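Re: [bresstead-users] Shelves and desks in the reading room

On 12 August 2025, the Enelent desk wrote:
> Could everyone please clear their own things off the shared desk?
> Up to 30 books can go back on the Bresstead shelves, the rest
> should go in the crate for De Smet. And do we need the flowers?

Yes, we need the flowers! I'll fight for those, they're the only thing on that desk that doesn't want reading.

I had a go at it over lunch and I've got as far as stacking the books in piles – haven't dared put any of them back yet, because half the cubbies have plants in them and I don't know which ones are allowed to move. Does anyone? The Flusolar catalogues are mine, I'll take them home (sorry, they've been there since June).

Two questions while I'm at it. Is the wooden mannequin staying on the desk or going up on a shelf? I vote desk. And can we please agree that water bottles live on a coaster – I got 2 more from the kitchen cupboard so there's no excuse.

If you've left a mug, come and get it before I wash it and it vanishes into the cupboard for ever.

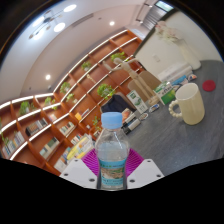
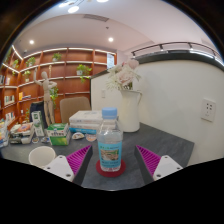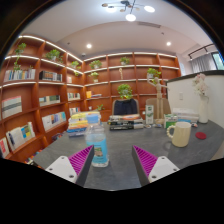

Last one: the desk with the book piles, the mug and the mannequin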